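Section 4: Setting up your candidate's account and scheduling posts

By now you should have Hada installed and your branch details filled in, so well done, that was the fiddly part. This section takes you through adding a candidate, linking their public page and lining up your first week of posts. It takes most branches an evening. If you have a cup of tea to hand and the candidate sitting next to you, so much the better, as you will need them to approve one or two things on their own phone.

Before you start

You will need the candidate's full name exactly as it will appear on the ballot paper, the name and address of their agent, and the login for their public page (please do use the public page and leave their personal one well alone, however few followers the public one has!).

Adding the candidate

1. Sign in to Hada and choose People, then Add a candidate.

2. Type in the ballot name, the ward or division, and the agent's details. Hada puts the agent's details into the imprint line, so take your time over the spelling.

3. Press Save. The candidate's card turns from grey to green once every required box has been filled in. If it stays grey, scroll down, as the postcode box hides itself at the bottom on smaller screens.

4. Press Invite. The candidate will get a message with a code in it, and the code lasts for 40 minutes. If it runs out while they are hunting for their glasses, press Invite again and a fresh one will go out.

Note: If your candidate is standing in two places at once, say for the parish and the district, make two cards. We know it feels like double the work, but it keeps the imprints and the spending notes apart, and your agent will thank you for it in the spring.

Linking the public page

5. Open the candidate's card and choose Link a page.

6. Ask the candidate to sign in and press Allow on their own device. Please don't ask them to read their password out to you across the room.

7. Go back to the card and look for the page name. If you see somebody else's page there, choose Unlink and begin again at step 5. Hajar Salem, who looked after the Stollthorpe trial for us, managed to link the bowls club twice before she got the right one, so you would be in good company.

Caution: Never link a council page or any page paid for by the council. Hada can't tell the difference between a councillor's official page and a campaign page, so you will have to be the one who checks.

Scheduling your first posts

8. Choose Diary, then the day you want. Saturday morning is a good one to begin with, as people tend to be at home and canvassers can mention it on the doorstep.

9. Write your post in the box. Hada allows up to 4000 characters, though we would gently suggest you stay a long way short of that. A couple of sentences on one local matter, such as the bus shelter or the library hours, will be read by far more people than an essay.

10. Check the imprint line beneath the box. You can move it, but please don't delete it.

11. Add a picture if you have one, and write a short text description for people who use a screen reader.

12. Choose a time and press Send for approval. The post waits in the Approvals tray until the candidate or the agent has said yes. 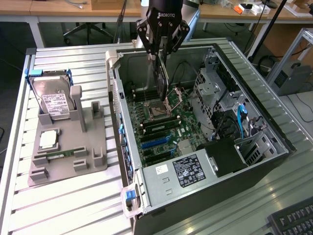 Photo: Rachid Metwally

Note: Approved posts are kept in the archive for 21 months. If your branch wants to hold on to them for longer, use Export on the Archive page and save the file somewhere sensible that more than one person can get at.

Replying to comments

13. Open Inbox to see comments on every linked page, newest first.

14. To pass a comment to somebody else, press the little arrow and pick their name. In Delthorpe, Malathi Iyengar passes anything about planning to the candidate and answers the rest herself, and that seems a very sensible way of going about it.

15. To hide an abusive comment, press Hide and pick a reason from the list. Hiding doesn't delete it, so you will still have a copy if you need to report it.

Caution: A comment that disagrees with your candidate isn't abuse. Please think twice before hiding it.

If a post doesn't go out, look at the red message at the top of the Diary page and check the number against the list in Appendix B. Message 217 is the one we are asked about most often, and it means the page link has lapsed. Go back to steps 5 to 7, link the page again, and then press Retry beside the post.

Section 5 covers spending notes and paid adverts.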